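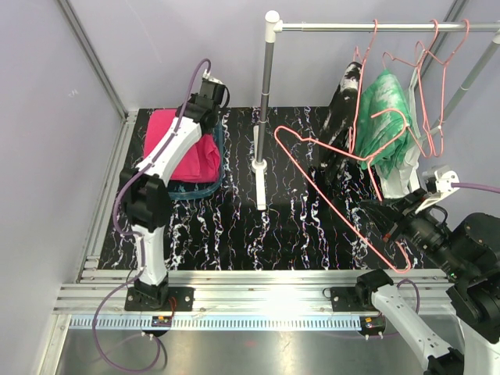 *Pink wire hangers, marbled mat, August.*

August, morning, Trarkero channel notebook

Right, trying to get this down before I forget which clip is which. Youssra Benmoussa's lip-sync from last week is still climbing, and I want to know why before we go and copy it badly. It's 24 seconds long, she's sitting on the stairs, there's no edit at all until the very end, and people are watching it twice. Meanwhile the sketch we spent 8 takes on (the one with the phone in the fridge) went nowhere. I liked that sketch! I still like it.

Looked at the drop-off with Othmane. On the sketch, most people are gone by second three, and that's before anyone has spoken. Youssra starts mid-word. You hear her before you've worked out who she is. So the first thing to try is chopping the front off everything — no walking in, no sitting down, no "hi guys".

Re-cut the fridge sketch at lunch with the opening gone. Starts on "why is it cold". Othmane laughed, but he'd laugh at anything before coffee. Saved as fridge_b. Don't post over the old one, put it up as a new clip and leave the first where it is so we can compare.

Sound: the version Brahim Tahiri exported has the music too loud again. It's fine on headphones and awful on a phone speaker, where you lose every second word. I've brought the music down and left the voice alone. Brahim, if you're reading this, please check on the actual phone before you upload, the old one with the cracked corner is the best test because its speaker is terrible.

Captions. We had a bit of an argument about these. Essam Metwally wants them big and in the middle, I want them low and small, and Youssra doesn't want any on the lip-syncs (fair, everyone knows the words). For now:

- sketches: captions on, low, white, two lines at most
- reactions: only caption the clip being reacted to
- lip-syncs: none

The low ones get covered by the username on some phones, so nudge them up a bit. I keep forgetting this and then having to redo the lot.

Reaction series next. Mohcine Abdel Rahman filmed 3 of them in one sitting yesterday evening and you can tell, he's properly tired by the last one and his eyebrows have given up. First one is lovely. Second is usable if we lose the middle. Third I'd bin, or keep for the end-of-month bloopers. He also changed his jumper between one and two but not between two and three, so if we do use both of the later ones they need to be well apart.

Comments: went through more than 64 on the stairs clip. A lot of people asking for the song, a lot of people tagging a sister, and a surprising number who want to know where the stairs are. Youssra doesn't want that answered as it's her aunt's place. So please don't, even as a joke. I've hidden the two that guessed the neighbourhood.

Plusatent wrote back about the sponsored slot. They want the name said out loud in the first few seconds, which goes against everything I've written above, so I've asked if it can go in the caption with a mention at the end. No reply yet. If they insist, I'd rather give them a reaction clip than a sketch, the reactions can take a bit of clutter at the front. It has to carry the paid label either way, Essam has said he'll do that part.

Stustton account — we're locked out again. The recovery code goes to Othmane's old number. He's sorting it. Until then nothing gets cross-posted and I'm keeping the vertical files in the shared folder under "waiting".

Afternoon. Put fridge_b up just after four. Early numbers look better than the first one did at the same point, but Youssra shared it and she didn't share the first, so I can't really call that a fair test. Should have asked her to wait. Next time post it cold and leave it alone overnight.

Still to do:

- trim Mohcine's second reaction, lose the bit about the dog
- ask Abdel Hamid if we can still use his beat, and how he wants crediting
- new stairs?? somewhere that isn't anyone's aunt's
- charge both lapel mics, one was dead again this morning
- Essam to redo captions on the bus sketch, there's a typo in line two

Youssra's got another lip-sync idea where she starts on the chorus with her back to us and turns round late. Not sure about the turn. Will film it both ways.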